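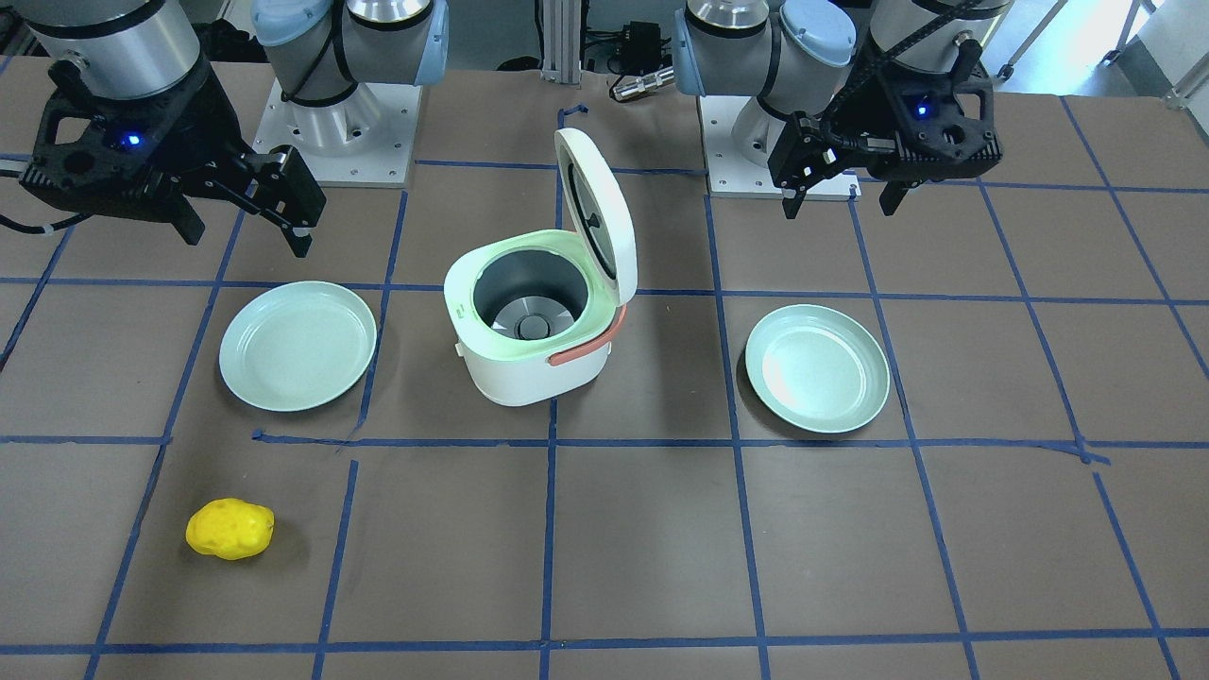 4. Do management awards tell us anything about the buildings?

Trade groups in rental housing give out a lot of awards, and owners of senior buildings quote them freely in loan papers, renewal requests and lobby displays. The usual reading is that an award marks a well-run property. We doubt that the evidence supports this. In this section we compare award status with three things tenants notice: how long a repair takes, how often the elevator is out of service, and whether anyone answers the office phone after lunch.

Figure 2. Tabletop with a grid of blue tape, two robot arms at the far edge, a rice cooker, two plates and a toy potato.

4.1 Sample and sources

The sample covers 31 senior buildings, all subsidized in whole or in part, and all managed by outside firms. Of these, 6 had won at least one regional management award during the study period. The work order records came from Jotlow, the maintenance software used by every firm in the sample. We received 800 closed work orders after duplicates were removed. Elevator outages were taken from the service contractors' logs, which are kept on paper in two of the buildings and had to be typed in by hand.

Brouwer and Cuypers, in an earlier study of the Dustumon portfolio, reported that award-winning buildings closed repairs faster than the rest. Their result is often cited and deserves a closer look. They measured time to close from the moment a work order was entered by staff. A tenant who calls on Tuesday and whose request is typed in two days later appears, in their data, to have waited no time at all for those two days. Buildings preparing an award application have every reason to keep tidy records, and tidy records can be made by entering requests late. We do not claim that this happened at Dustumon. Their data cannot rule it out, and their paper does not raise the question.

4.2 Repairs

Where possible we started the clock at the tenant's first call, using the phone log. Measured this way, the gap between award winners and the others mostly goes away. What is left comes from a single building, Cutard House, which has a live-in superintendent and would likely be quick with or without a plaque. When it is dropped, we find no difference that we would be willing to defend.

The result held when we left out emergency calls, which every building handles quickly. It also held when we split the orders by trade, although the plumbing group was small and we would not put much weight on it. Kuipers has suggested that winners may do better work even if they are no faster, so that fewer repairs come back. We looked for repeat orders in the same apartment and found no sign of this. Repeat orders are a poor measure, though, and a tenant who has given up calling looks the same in the records as one whose sink was fixed.

4.3 Elevators and the office phone

Elevator outages followed the age of the equipment and very little else. Older cars broke down more, in winning and non-winning buildings alike, with the worst stretch in February. We see no role for management here beyond the choice of service contract.

The phone test was simple. Yatziri Galindo called each office at 2:00 p.m. and noted whether a person picked up. Award winners did slightly better, but many of the calls to the other buildings were made during a regional staff training, and we only learned of it afterward. We report the test for completeness and draw nothing from it.

4.4 How winners are picked

Part of the trouble may lie in the application itself. The forms we were able to read ask for photographs, letters of support, a calendar of resident activities and a written statement from the manager. None asked for repair times. Two asked for a recent inspection score, but accepted any score above passing. A firm with a marketing office can put such a packet together far more easily than a nonprofit with one site manager, and five of our winners were run by firms of the first kind.

Van Leeuwen argues that the act of applying makes staff look harder at their own building, so that the award has value even if the judging is weak. This is possible. Testing it would require records from buildings that applied and lost, and the sponsors we contacted either did not keep those files or did not wish to share them. Until someone gets hold of them, lenders and housing agencies that give points for awards are paying for something that has not been shown to exist.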